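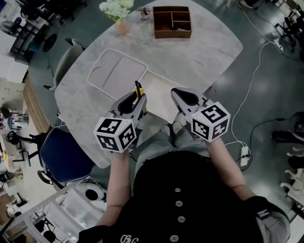

From: Emlyn Rees
To: ops-automation list
Date: October 28, 2019
Subject: Re: Recording hours and the kitting rota

Ama Sowah wrote:

> Three people on my side have asked what the recording sessions count as. The
> rota has them under "kitting," but no kits come out of them. Duangjai did two
> sessions in September and her kits-per-shift figure dropped, which then showed
> up on the sheet Hamik sends to the Skundov office. She was asked to explain it.
>
> I would like to know:
> - whether recording is kitting work or something else
> - what happens to the kitting posts when the Skollell cell is running
> - whether anybody can say no to a session
>
> Also, wrists. The grippers are heavier at the front than people expect.

Taking these in a different order, as the second one depends on numbers.

Rota code. Recording should never have been booked under kitting. As of this week it has its own code, REC, and hours under REC are left out of the kits-per-shift calculation. Ailsa Aitken has rerun the September sheet with Duangjai Boonyarit's two sessions moved across, and the corrected version has gone to Skundov with a note that the earlier one is withdrawn. Pay rate is unchanged. If you had sessions before September and they are not in the rerun, send Ailsa the shift and the station.

Sessions. Yes, anyone can decline, and the shift lead does not need to be told why. The operator sits at the table with one gripper in each hand and works through the tray task at normal speed. The marker cubes on top of the grippers are what we use to recover hand position, so please do not cover them or put tape over the faces. A dropped item is not a reason to restart. Pick it up and carry on, and leave the file as it is -- we want recoveries in the set. We had people discarding anything with a fumble in it, and the first trained version then had no idea what to do when a knife rolled.

Weight. Agreed. The mass sits forward of the grip and the forearm ends up doing the holding. Until the counterweight is changed, sessions are capped at 36 minutes, with a kitting or packing slot in between before the next one. Resting the forearms on the table edge is fine as far as the data is concerned. An earlier version of the instruction sheet said otherwise; please bin any copies you find at the stations.

Numbers. We have 2612 usable recordings. Of the last 200 trial kits the cell built by itself, 122 were complete and correct on the first pass. Most of the rest had an item in the wrong section of the tray, and a smaller group stopped with a fault because the jaws closed on nothing. Thin flat items are the worst, followed by anything that has to be stood upright in a compartment. A person on the same kit list is well ahead on both speed and errors, and I do not expect that to change before the new year.

Posts. What I can say is limited to what has been agreed. The cell will take the single-size kits on the late shift first. Mixed kits, rework and anything with a customer change stay on the manual tables. Those late shift kitting hours become tending hours: loading trays, clearing faults, checking output and logging the reason for each reject. No post is removed in this phase. I have no agreement covering the phase after it, and I am not going to guess at one on a list. Polyxeni Chatzigeorgiou is the person to press on that, and she has asked for written questions so that the answers can be circulated.

Two consequences of tending that I do not think have been raised yet:

1. Fault clearing is interrupt work. On the trial shift the tender could not leave the cell long enough to do anything else useful, although the plan assumed one tender would also cover packing. I have asked for that assumption to be taken out.

2. The tender sees only the kits that went wrong. New starters currently learn the kit lists by building them, and a person who starts on tending will not have done that. My proposal is that nobody tends until they have had a full rotation on the manual tables. Ama, if you disagree with the length, say so, as you have trained more of them than I have.

Recordings cover the hands and the table, but the upper body can be in view as well, including whatever is on your work top. They are stored under a session number. The list linking numbers to operators is kept by Ailsa, is not used for performance review, and is not sent to Skundov. Anyone who wants their own sessions removed can ask her. Removal takes effect at the next retraining, so the cell may run on the old version for a while after the files are gone.

Still open: who signs off a kit built by the cell. The form has a box for the builder's initials and the software will not close the order with that box blank. On the trial shift the tender initialed all of them, including the ones she had not looked at. I would like that settled before the cell goes on the live rota. Replies to the list please.

Emlyn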